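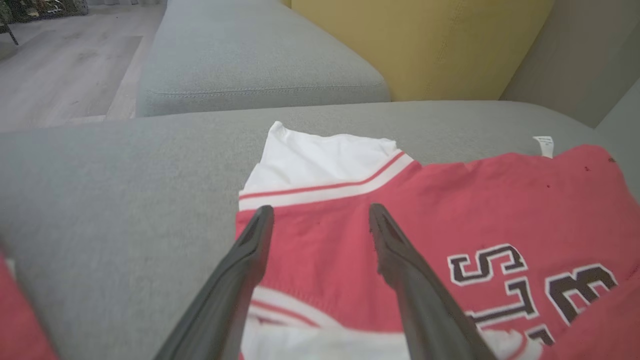

Join the Drorusstead Summer Basketball League – coaches and scorekeepers wanted

We're getting ready for another season at the Parkance courts and we'd love your help! The league is open to kids from all over town, whether they've played for years or have never held a ball, and last summer was so much fun that half the parents were asking about the next one before the final buzzer (me included).

We need assistant coaches for the younger teams and scorekeepers for the evening games. Coaches run one practice and one game a week, always paired with a head coach who knows the drills. If you remember how to set a screen and you like kids, that's plenty to start with.
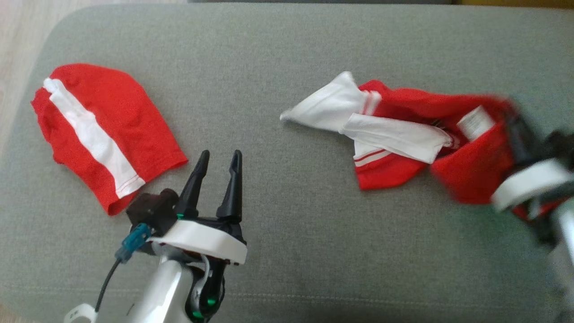
Scorekeepers sit courtside and run the book and the clock. Games tip off at 6 p.m. and you'd be home in time for a late dinner. Training takes 2 evenings in the Bukik gym, and it's hands-on from the first minute – you'll score a real scrimmage, with all the whistles and shouting that go with it.

Coaches get $600 for the season and scorekeepers get $26 a game. You need to be 18 or older and pass a background check, which the league pays for.
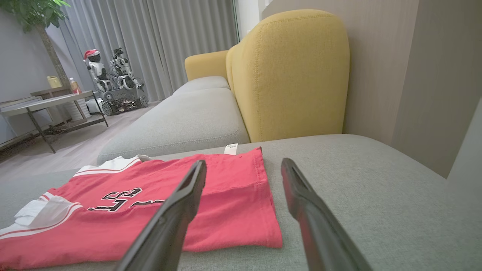 Can I coach my own child's team?
You can, and lots of parents do. Just put your child's name on the form so we can match you up.

To apply, pick up a form at the front desk of the Sadeghi Center or ask for Roya Esfahani, our league coordinator. Please get it back to us by the end of February. Come play with us!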